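How Does a Computer Know How to Talk to a Printer?
Last updated: March

A computer and a printer do not speak the same language. To work together, they need a small program called a driver. A driver takes a request, such as "print my story," and changes it into steps the printer can follow.

Every kind of device needs its own driver. A mouse has one – so does a keyboard. The Makenley Learning Center keeps 200 computers for its students, and each one holds many drivers that start up when the computer is turned on.

Sometimes a driver is missing. The printer may then do nothing at all, or it may print rows of strange letters. An adult can help by finding the right driver and installing it.

Drivers also need updates. An update is a newer copy in which mistakes have been fixed. Students should always ask a teacher before starting one.
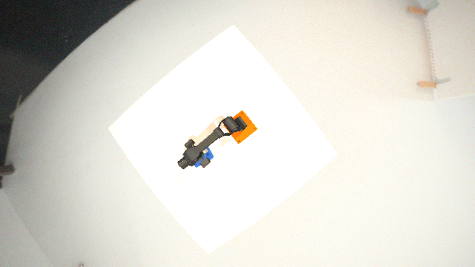 An update may take 3 minutes or longer, and the computer should stay on until it is finished.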